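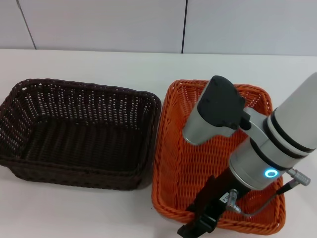
Home | News | Business | Schools | Opinion | Archive
Print this story | E-mail this story

Nikix says its robots can learn a sorting job in an afternoon. The numbers need a closer look

8 May 2026

Nikix, the automation firm that moved into the old Doolan bottling works in September, says it can teach a robot arm to sort small goods in one afternoon, with no programming. A worker takes hold of the arm, or steers it from a desk across the room, and goes through the job until the software has enough to copy. The company is now asking local packing firms to sign up for a paid trial.

The task on show is a plain one. There are two woven baskets on a white table, one dark brown and one orange, and an arm with a black two-fingered gripper. The job is to move items from one basket to the other and, in a harder version, to split a mixed load between the two by type.

According to the company's handout, the arm was shown the basic job 143 times by hand and 337 times by remote control. Those are the company's own counts. The handout does not say how many people did the showing, how many attempts were thrown out, or why the remote sessions needed so many more. It also does not explain how 480 demonstrations fit into the afternoon promised on the front page. Asked about that, Nikix said the afternoon applies to "a new task of a similar kind" once the first one has been learned. That is a much smaller promise, and it appears nowhere in the handout.

There is a difference between the two methods that buyers should ask about. Guiding the arm by hand is simple to pick up, but the person is standing right there, and their own hands and sleeves can end up in the camera's view. Remote control keeps the person out of the way. It also takes practice, and the operator can't feel how hard the fingers are squeezing. Nikix mixes the two and says the mix works best. It has not published a side-by-side test.

Skalwood, a mail-order craft supplier on Gidden Road, is the only business to have said in public that it is considering the trial. Its packing room handles yarn, beads in bags and boxed kits, and the soft goods are what worry its managers. A ball of yarn doesn't sit the same way twice. The firm told this paper it wants to see the arm work with its own stock, in its own bins and under its own lights, before it pays anything.

That seems a fair thing to want. A clean table and a bare wall are kind to a camera, and a packing room in the week before a holiday is neither clean nor bare. Nikix says its software copes with clutter and with baskets that have been bumped out of place - but the handout gives no success rate for either.

The trial runs for 300 hours of machine time, and firms must supply their own staff to do the showing. Nikix puts that at five hours for each new task. The cost of those wages is not part of the quoted price, and neither is any repeat showing if the goods change.

The company has promised an open demonstration at the Doolan site, with visitors allowed to bring items of their own. It has not set a date.

Contact the newsroom | Copyright 2026, all rights reserved | Back to top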